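Blog > Making > Dyeing

Posts Archive About Contact

Last updated July 11, 2020

Second go with the indigo vat, and I'm completely hooked! Regular readers will remember that my first attempt, back in November, gave me a sad greyish blue that looked like old school socks. I blamed the yarn, then the weather, then the pot. Andor Barta read my moaning and wrote me a very kind, very long email – the vat was too cold and I was stirring far too much air into it. So this time I kept the lid on, left it alone and went off to weed the beans.

What a difference. I did 400 grams of wool from the Sakwood mill shop, in skeins, with ten dips for the darkest ones.

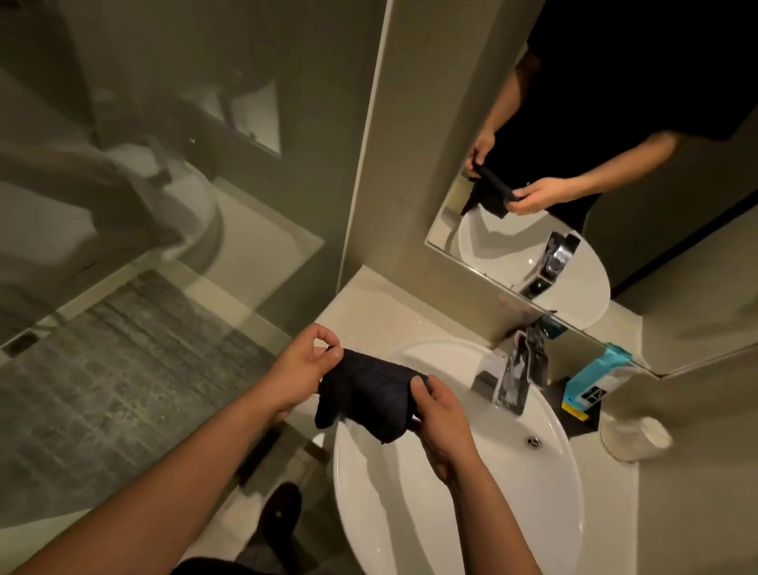 Dark blue is the shade I've been chasing ever since I saw the old work smocks in the little museum at Isberg. They were patched all over and the colour still had such depth to it, so much livelier than flat black. I want something near the cloth held over the basin there, a navy so deep it's nearly black, with the same soft matte look. My darkest skein isn't quite at that point yet, but it's close enough that I did a small dance in the yard.

The palest skein had 2 dips and came out like a washed sky, and I love it just as much. I'm thinking stripes, perhaps a shawl, perhaps a blanket if I get greedy. Next up is linen – I've got 40 old napkins in the cupboard waiting for their turn.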